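4.3 Washing and drying programmes

Before you start

The Wevolus 206 washes and dries in the same drum. The drum takes 10 kg for washing but less for drying, so a full wash load has to be split before the drying stage. If you start a wash-and-dry programme with too much in the drum, the display shows LOAD and the machine stops after the final spin.

Check that the tap is open and that the drain hose is still clipped to the standpipe. The filter cover at the bottom right must be turned fully clockwise. A half-turned cover will drip.

Setting a programme

1. Turn the dial to the programme you want. The suggested temperature and spin speed light up.
2. Press Temp to change the temperature. Each press goes down one step, then back to the top.
3. Press Spin to change the spin speed.
4. Press Dry once for Iron, twice for Cupboard, three times for Extra. Leave it unlit for washing only.
5. Pull the drawer out as far as it will go and add detergent to the left-hand compartment. Liquid needs the blue flap down, powder needs it up.
6. Close the door until it clicks, then press Start. The door lock lights after a few seconds.

Note: Extra is meant for towels and bedding. On thin cotton it adds time and creases.

Note: The time shown at the start is an estimate. It is worked out again once the machine has weighed the load, and may jump up or down.

Caution: Do not dry anything that has been cleaned with white spirit, petrol or dry-cleaning fluid. Do not dry foam rubber or waterproof-backed items.

Delayed start

1. Set the programme as above, but do not press Start.
2. Press Delay until the display shows the number of hours you want.
3. Press Start. The display counts down and the door locks.

To add an item during the countdown, hold Start for three seconds, wait for the lock to release, then close the door and press Start again. The delay is kept — you do not need to set it a second time.

T-shirts and other light cotton

Use Cotton Light at 30 or 40 degrees. Turn printed items inside out and keep whites apart from anything dark. Choose Iron for the drying stage if you mean to press them afterwards. Take the load out soon after the end signal and pull each item gently into shape along the seams while it is still slightly damp.

If you dry jersey flat, lay it face down on a clean towel, away from direct heat.

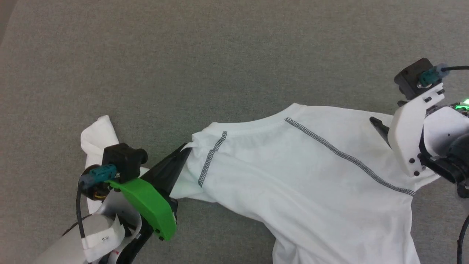
Papadakis, on the owners' pages, finds that Cupboard leaves thin jersey too dry at the collar, and that Iron followed by an hour on the airer gives a better result. We agree for loads under 2 kg. For larger loads, stay with Cupboard and lower the spin by one step.

Fault codes during drying

E81: Condenser water not draining. Check the drain hose for kinks, then clean the filter (section 6.2).
E200: Drum too hot. Leave the door shut until the code clears, then run Cool Air.

If either code comes back after a second try, switch off at the wall, close the tap and contact your dealer.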